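Learning to knit late, and slowly

I took up knitting in May, when any sensible person puts the wool away. The shop in Tadwood was selling off its winter stock, and I am weak in the face of a yellow sticker. I came home with 20 balls of Mulovon in a gray the label called Harbor and my mother would have called dishwater.

The plan was a scarf. Scarves are rectangles, and I felt I had a decent grasp of rectangles. Mine started at 40 stitches wide, swelled to something like a bath mat, then tapered off as if it had lost heart. I wore it to Mertens for coffee and a stranger asked if I'd hurt my neck.

So I started looking at cables, the way a man who can't swim looks at yachts.

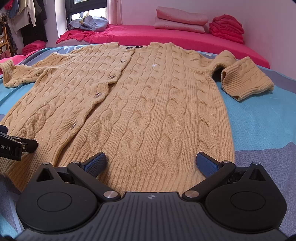 Cables done properly. Five buttons showing, and I couldn't have made the holes for one of them.

The pattern I bought, the Fekau pullover, is 331 rows long. I know this because it says so on the front, like a warning on a ladder. I have knitted the first 60 of them, unpicked 58, and kept 2 out of spite.
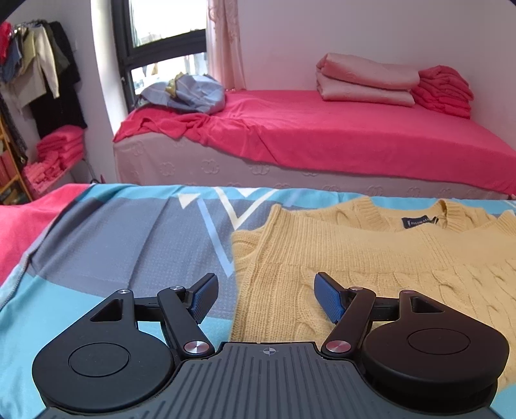

What I hadn't expected was how much I'd like the unpicking. You pull one end and a whole week of bad evenings comes away in your lap, crinkled like instant noodles. Then you wind it up and go to bed. I can't think of another hobby that lets you have your money back, and I've owned a kayak.

My wife has asked, kindly, whether the pullover will be ready for winter. I asked her which one.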